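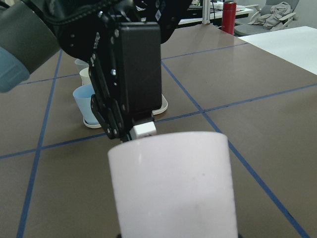
Someone wrote to me in December asking why there's a README for sourdough notes at all, and whether a plain spreadsheet wouldn't do. Fair question! The spreadsheet is in here too (bakes.csv), but half the columns make no sense without some explaining, so this is the explaining.

Kemholm Bread Log

I've been baking the same basic loaf in my kitchen in Kemholm and writing down what I did each time. There are 93 bakes in the file so far. It started as scribbles on flour bags, then I typed it all up one winter and kept going. Use it however you like — just tell me if you find a mistake, and I know there are some.

What's in the folder

bakes.csv is one row per loaf. starter.csv is the feeding diary for the starter, and it has gaps where I went away or got lazy. notes.txt is me rambling about crust.

Columns in bakes.csv

flour: either Prarine (a strong white) or Gravus (a coarse rye). Where it says "mix" I used both, and the split is in the comments column if I remembered to write it down.
water_g: grams of water. My usual is 300, and anything else was on purpose.
bulk_h: hours from mixing to shaping. I rounded these to the nearest half hour.
room_c: kitchen temperature when I mixed. It says 19 an awful lot because that's where the thermostat sits.
score: how much I liked it, from 1 to 5. Very unscientific, and I was in a generous mood all spring.

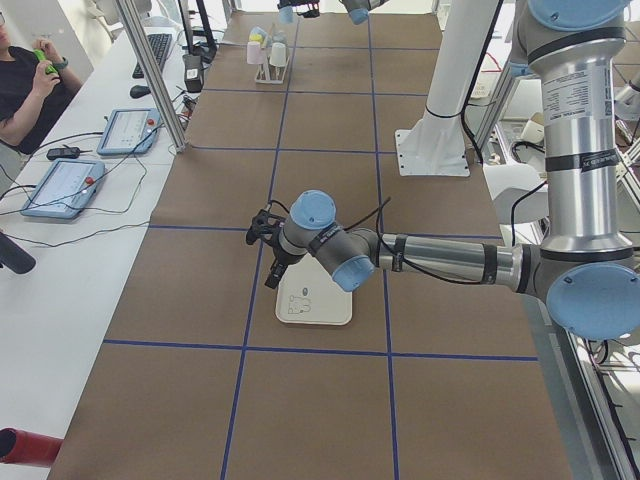
The score is for the whole loaf, eaten the next morning with butter. I did try scoring crust and crumb separately for a while and gave up, so if you see a slash in that column (like 4/2), crust comes first.

Known problems

Bakes 3 and up were weighed on a new kitchen scale. The ones before that were on an old spring one that I wouldn't trust with a potato, so maybe skip them. A few rows say "Choo" under flour — that's a mill whose bags I bought for a bit, and I never noted which type it was. Sorry.

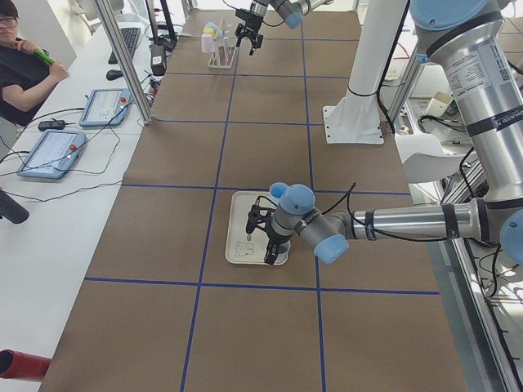 Blank cells mean I forgot, they don't mean zero. I've been bitten by that one myself, when I averaged the bulk times and got a number that made me look like a wizard.

To do

Add oven temps for the older loaves, if I can find the notebook
Decide what to do with the pizza rows
Fix the dates in starter.csv, which flip between month first and day first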